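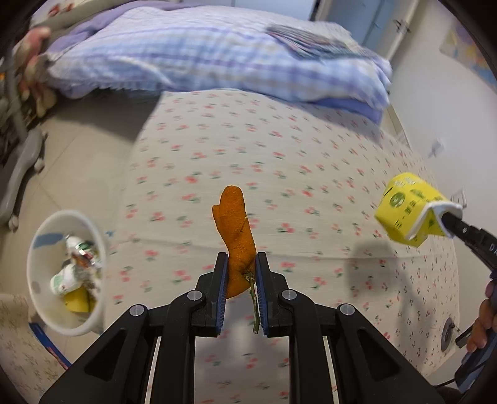
Notebook, hand-held gripper collection, bedroom site
April 2020

Task for this site is "small waste": pick up light things, put them in a cup or in the bin. The Wultach protocol asks for 70 good episodes per site. We have 44 until now, so the site stays open.

Peel is harder than I expected when I wrote the task list. It bends when the jaws close, and every piece bends in its own way. I have decided to keep the slow grasps also. In the Penel set we removed everything slow, and later the policy closed the jaws too fast on soft objects. I do not want to repeat this.

Rules for peel, as I use them now:
- grasp at the narrow part, if there is one
- wait a moment before lifting
- a piece that tears is not thrown away, it gets the label "torn" and stays in the set

The two grippers must start recording together. In 5 episodes the clocks did not agree, and I marked them as bad. Ferri can align them afterwards from the jaw opening signal, but I do not trust it for the short episodes.
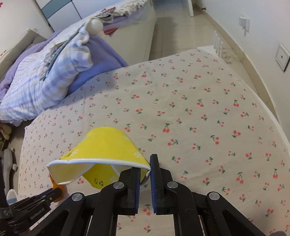 For the paper cup I added the start position "lying on the side". Grasp is by the rim, pinched between the two pads. The rim loses its round shape after many grasps, so please write in the log which cup was used. I would like 10 episodes with a new cup and the same number with an old one, to compare them.

Open questions:
- Do we need a separate label for a rim grasp and a wall grasp? Takutard has only one label "grasp cup".
- The printed cloth has a repeated pattern and the tracking could slip on it. Check the trajectories before we record more.
- Closing speed is not written in the metadata. Add it before July.

Upload is not done yet. Check the free space first.

This site uses cookies to remember your settings. Accept all | Manage cookies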